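September
Words: Concetta Colombo

We use cookies to remember your settings. Accept all / Manage

The lost serial comes to Holgate

Seven episodes. One weekend. A bag of satsumas and a flask of tea, because the kiosk shuts at four and the interval is at half past. That was my Saturday at the Holgate, a 49 seat cinema above a carpet shop, for the first complete showing of Climomness since it went out on television.

Quick recap if you've never heard of it, and most people haven't. Climomness was a serial about a ferry company going bust. Shown once, late, in the slot after the farming report. No repeat. No video release. The episodes got wiped or mislaid depending who you ask, and for years all anyone had was the first one, taped off air by a schoolteacher, with the last four minutes missing where his football came on.

I saw that tape at college. Horrible quality, everybody's face a sort of pink smear. Watched it three times in a week. There's a scene in the ticket office where two brothers argue over a stapler, and it goes on and on, and by the end you know the company is finished and so do they. Never forgot it.

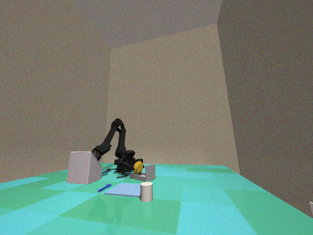
Black arm, pale walls, yellow disc.

So how did it come back? Slowly. Drarier, the small label that put out those Portuguese ghost films, got wind of a set of prints sitting in a store belonging to Triantafyllou, the company that once handled the overseas sales. Five cans labelled properly. Two labelled as something else entirely, a cookery show I think. Emails went back and forth for a year and a half. Then a van.

The prints had shrunk and two of them stank of vinegar. Sound on episode four was nearly gone, and what you hear now comes partly from a Dutch dubbing copy that kept the music and effects on their own track. You can tell if you listen for it. The gulls change.

I don't mind the gulls. What I do mind, a bit, is the grading. Somebody has gone cool with it, lots of grey-blue, and the old tape for all its faults was warm. Was the programme ever warm? Or was that just a knackered video recorder? I asked three people in the bar and got three answers, one of them quite rude. The label says it worked from notes kept with the prints. Fair enough. I'd still like to see those notes.

Anyway. The thing itself. It's good! Better than good in the middle. Episode three is 94 minutes long, way over its slot, and has hardly any story in it: a crossing in bad weather, a wedding party on board, the purser going from table to table with a list. The camera mostly stays on the purser. You get the wedding in bits over her shoulder. There's a dance near the end which seems to be shot from inside a cupboard and I could of watched another hour of it.

Episode five is a dud. A flashback one, all fog and hats. The room went fidgety, a man behind me ate crisps one at a time. Six picks up again and seven is the one with the creditors' meeting, done almost in real time round a long table, and here the stapler comes back. Big gasp from those of us who knew the tape. Confused looks from those who didn't.

What struck me was how little anyone explains. A character will mention "the Danish money" in episode two and you don't find out what it was until six, and then only from a line said with a mouth full of toast. Television doesn't often trust people like that, then or now. It also means you can't look at your phone. I tried it once during five and lost a whole cousin. 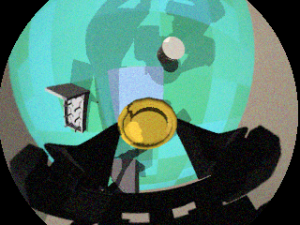
Where to see it

Drarier is pressing 1000 copies of the box, no more planned at the moment. Seven episodes on four discs, a booklet, the original trailer. The off-air tape of episode one is in there as an extra, pink faces and all, which pleased me no end. No streaming date. When I asked I was told "next year, maybe", so don't wait up.

The Holgate is doing it again over two weekends, which is the sensible way. Start with one to three, go home, sleep. Seats are the old tip-up kind so bring a cushion. The lift is woking again but ring ahead if you need it. Tickets on the door only.

And if your town has a small cinema, ask them. Triantafyllou is letting independents book single episodes, and episode three on its own would make a cracking night out. You'd miss who the purser's brother is. Doesn't matter much.

Get our film and TV newsletter every week. Enter your email address to sign up. You can unsubscribe at any time.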